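Bring back the long season

Vollau is back in September with six episodes. The last season had eight, and the one before that had ten. At this rate the fifth season will be a trailer.

I like the show. I have watched all of it twice, and I think the second season, the one set almost entirely in the ferry office, is as good as anything made in this country in years. My complaint is with the shape of it, and with the shape of nearly every drama that gets made now. We wait two years for a season that can be finished over a rainy weekend, and then we wait two more.

When I was a teenager we watched Plarkthorpe, a hospital drama that ran 22 episodes a year whether it had 22 episodes' worth of story or not. Plenty of those hours were filler. There was the one where the lift got stuck, and the one where the whole ward had to find a missing wedding ring. The plot stood still for weeks at a time.

Those are the episodes I remember. The night porter, who had maybe four lines in the first year, got an hour to himself in the second because the writers had a gap to fill. By the third he was the best thing in the show. A six-part season would have no room for him. He would wheel a trolley past the leads and go home.

Short seasons were sold to us as a way of cutting the fat. Some shows did need it. Arango, the boxing series, told one story about one fight and got out, and another dozen hours would have ruined it. But most of what we get now is the same slow story cut into fewer pieces. The first episode of the last Vollau season spent its whole running time getting people to the harbour. The finale ran 94 minutes and still felt rushed, with two deaths and a wedding in the last half hour.

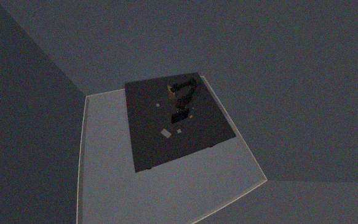 Money is the usual answer. Each episode costs far more than it used to, so there are fewer of them. I accept that a show with storms and sinking boats can't turn out 20 hours a year. I don't accept that every family drama and police show has to look like a feature film. Plarkthorpe had three corridors and a canteen, and the corridors were repainted between seasons so they could pass for another floor. I was a regular viewer and it never bothered me.

There is also the matter of the people who make these things. A long season was steady work. Junior writers got a script of their own because the senior ones couldn't write them all, and directors learned the job on the stuck-lift episodes. If a season is six hours and two people write every word of it, I don't see where the next lot are meant to come from.

Drollar is the closest thing to an exception at the moment. It's a daft little comedy about a hardware store, it puts out 16 episodes a year, and it comes back at the same time every autumn. Critics mostly ignore it. My household has watched every one, including a fairly poor one about a parking dispute, and we talk about those characters as if they lived up the road.

I'll watch the new Vollau when it arrives, and I expect I'll be done with it in a few days. I would gladly trade the big storm sequence for four more quiet hours in the ferry office.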